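Chapter 4
Stand Mixers and the Work of Kneading

Few jobs in the kitchen are as much fun to study as making dough! Flour and water meet, you start to push and fold, and within minutes a shaggy lump turns smooth and stretchy. A mixer does the same job with a hook and a motor.

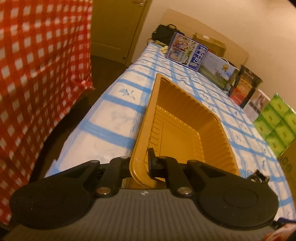
We begin with the hook, then move on to speed, and finally to heat, for a fast hook warms the dough as it turns (more than most new bakers expect). Keep your notes from Chapter 2 close by. Deolinda Henriques's bread formula comes back in the first exercise, and this time you'll knead it twice, once by hand and once by machine.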